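The Kerekes house in Stenmont had beige walls for 14 years before Barbara Borkowska went dark. She tested seven colours on offcuts and lived with them through August.
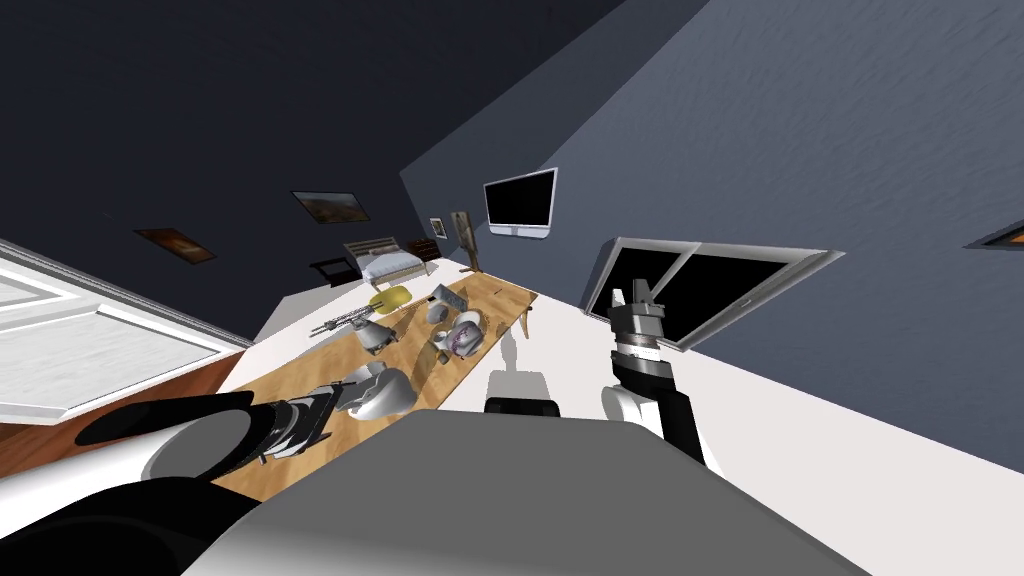 Paint was the cheap part. Labour and patching came to $477, and the old plaster needed two coats of sealer first.

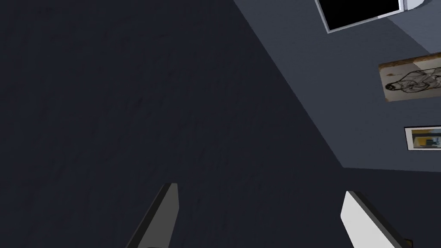
Charcoal grey beside a lighter slate.

Borkowska says dark rooms want pale timber and lamps at sitting height. She takes the ceiling dark too.
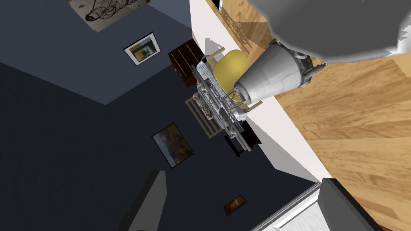
Her next job is a hallway in Nernanska, where the owners have asked for green.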